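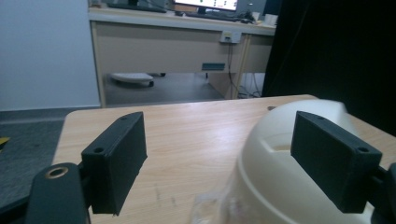 February 6, 2022

Gripper slip fault, hand tool no. 2. Second entry on this, and I still don't buy the explanation.

What happened: on the long run the right finger crept outward under load until the grip let go. The log shows the width reading holding steady the whole time, so the software thought it still had the part. It stopped at cycle 1,479 out of a planned 3,000, and only because I hit stop. No alarm. The part landed on the table and rolled off the end. I was reaching for a pen at that moment, so I'm writing it up as a safety matter too, whatever the form says about "no contact, no report."

Cathal Ó Dubhghaill's view is that the printed fingers are flexing and we should reprint them with thicker walls. Maybe. But both fingers came off the same print job and only one side moved. If flex is the cause I'd expect some of it on the left as well, and the left measured the same before and after.

The Druvano people say it's our calibration. They said that in December about a different fault. I redid the calibration anyway, with the full warm-up. Ran 100 cycles with no load, clean. That proves very little, as it was never failing with no load.

Did after that:
Marked the right finger and its mount with a paint pen across the joint.
Ran loaded, 15 cycles at a time, checking the mark each time.
Mark was fine after the first two sets. After the third the two halves didn't line up.

So something at the joint is turning or sliding. Screw was snug when I put a driver on it, but snug is a feeling - I don't have a torque figure from the last time it was assembled and neither does anyone else. Momwood sheet just says "tighten."

Not convinced by the new grip check in the Dirus build either. It compares the width reading with itself a moment earlier. If the reading is wrong and steady, it passes. Asked Cao to look at motor current instead.

Until this is sorted: no unattended runs on no. 2, hands off the table while it's holding anything, and please don't wipe off the paint mark.

To do: pull the right mount, look for wear in the hole. Borrow the small torque driver. Swap fingers left to right and repeat the loaded sets. If the creep follows the finger, Cathal gets his reprint.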